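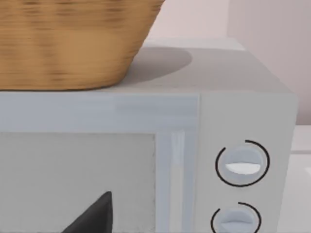
4.2 Where stored things settle

Household storage is usually studied through closets, pantries and garages, the places built for it. We were far more excited by the surfaces that were never meant to hold anything and end up holding a great deal. In our home inventories we call these perch surfaces, and the kitchen is full of them. The top of an appliance is a classic case: in Figure 3 a woven wicker basket rests on the flat top of a light gray microwave, and a basket in that position counts in our coding as a perched container. Refrigerator tops, radiator covers and the ledge over a range hood belong to the same group.

Figure 3. A perched container on an appliance top.

We coded 163 perch surfaces across 50 homes in Grirnow and Nalier, using the Okonkwo sheet described in Section 3. Each surface received one of 7 codes for its main contents, from "paper and mail" to "food in open storage." Two coders worked separately and then met to settle disagreements, most of which concerned mixed piles (is a fruit bowl with keys in it food storage?). We kept these arguments in our notes, and they turned out to be some of the richest material in the study!

The clearest pattern concerns height. Surfaces below the shoulder changed contents between our visits in February and our return visits, often completely, while surfaces above eye level hardly changed at all. Residents spoke of the low ones as "for now" places and could list what was on them from memory. Asked about the high ones, many had to go and look.

Containers complicate this picture in a wonderful way. Once a basket or box is placed on a perch surface, residents begin to talk about the container and stop talking about the surface — "it's in the basket" became a complete address. We see a link here to the naming practices reported in the Leletti apartment study, although that work dealt only with built-in shelving. Section 4.3 takes up the question of who in the household is allowed to empty such a container.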